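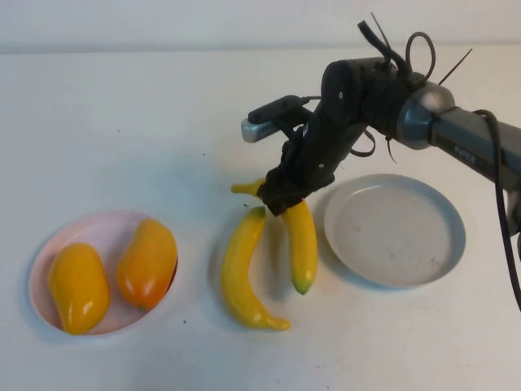 Liliana Marchetti wrote that hot water and dish soap had already taken the shine off two of her plastic lemons, so please read the second answer before doing what the first one tells you.

Cleaning and storing plastic display fruit - mangoes and bananas

Asked in Household / Decorative items

I keep a set of plastic fruit on a white table: two mangoes in a shallow pale-pink bowl, and two bananas that stay outside it. The bowl has a low rim and the mangoes take up most of the room, so the bananas have never had a proper place. The set came from a Rusport box that I bought secondhand in June. There is no care sheet.

Three problems.

First, the fruit has a slightly tacky feel. It is worst on the bananas, along the ridges, where dust collects and doesn't come off with a dry cloth.

Second, one mango has a red-orange blush over yellow. I want to get the film off without lifting the blush. I don't know if the color is in the plastic or sprayed on top.

Third, the white tabletop has picked up tiny dark specks and some light smudges. Wiping with plain water moves the smudges and leaves the specks. I would like to know if the fruit is causing this or if it is a separate problem.

I have dish soap, rubbing alcohol, white vinegar, baking soda and a bottle of Brinisard surface spray. I would also take advice on a better bowl or tray. The present one stays if possible, as it matches other things in the room.

3 answers

Answer 1

Put it all in the sink with hot water and a good squirt of dish soap, leave it for an hour, scrub with an old toothbrush. Done. Mine come up like new every spring. Vinegar for the table. For the bananas just get a bigger bowl.

Comment: Which brand is yours? Hollow ones fill with water if the seam is open.

Comment: No idea, they were my aunt's.

Answer 2 (accepted)

Do not soak them. Most molded display fruit is hollow, with a seam along the length and a small vent hole near the stem or at the blossom end. Water goes in through the vent and does not come out easily. If you have already soaked a piece, hold it vent down over a towel and leave it overnight.

Tackiness on soft plastic is usually plasticizer coming to the surface. It can be removed but it will come back, faster in a warm room or in direct sun. On hard plastic it is more likely kitchen grease or old polish, and once that is off it stays off. Press a thumbnail into the underside of a banana. If it gives, you have the soft kind.

Method for either kind:

1. Fill a bowl with 2 cups of lukewarm water and add a few drops of dish soap.
2. Wring a microfiber cloth out in it until it no longer drips.
3. Wipe each piece from stem to tip. On bananas, follow the ridges.
4. Wipe again with a cloth dampened in plain water.
5. Dry with a towel and stand the pieces on a rack for a few hours before they go back in contact with each other.

For the blush, test before you start. Dampen a cotton swab with the soap solution and rub the underside of the mango, in the red-orange area, ten strokes. Look at the swab. If there is color on it, the blush is sprayed on and you should use a dry soft brush on that part and nothing else. If the swab is clean, go ahead with the method above. Keep the alcohol away from it in both cases. Alcohol takes off sprayed color and can leave gloss plastic cloudy. I would not use the surface spray on the fruit either, unless the label says it is safe on painted plastic.

The table is probably two separate things. Smudges that move with water are grease or soap film, and a cloth with the same soap solution followed by a plain wipe will clear them. Specks that don't move may be scratches holding dirt. Make a paste of baking soda and water, put a little on one speck in a corner, wait 7 minutes, then rub lightly with a fingertip. Do not use a scouring pad. If the speck is still there it is in the surface and you can stop.

Soft plastic left on a painted or lacquered top can mark it. Bananas are a common culprit as they sit on a long narrow contact line and tend not to be moved. If yours test as soft, put something under them. Glazed ceramic or glass is fine. Avoid vinyl mats, which have the same problem.

Storage: wrap each piece in plain tissue, one layer, in a cardboard box. No plastic bags.

Comment from the asker: Swab was clean. The bananas give under a thumbnail, the mangoes don't. I had assumed it was all one set.

Comment: Mixed sets are common secondhand.

Answer 3

Only on the bowl question. Bellini used to sell a low oval dish, 300 mm on the long side, that takes bananas lying flat. I have seen them on Dandadside for less than a new one costs. Measure yours first, over the curve and not just tip to tip. My longest is 195 mm and fits with room to spare. I don't know if they did a pink.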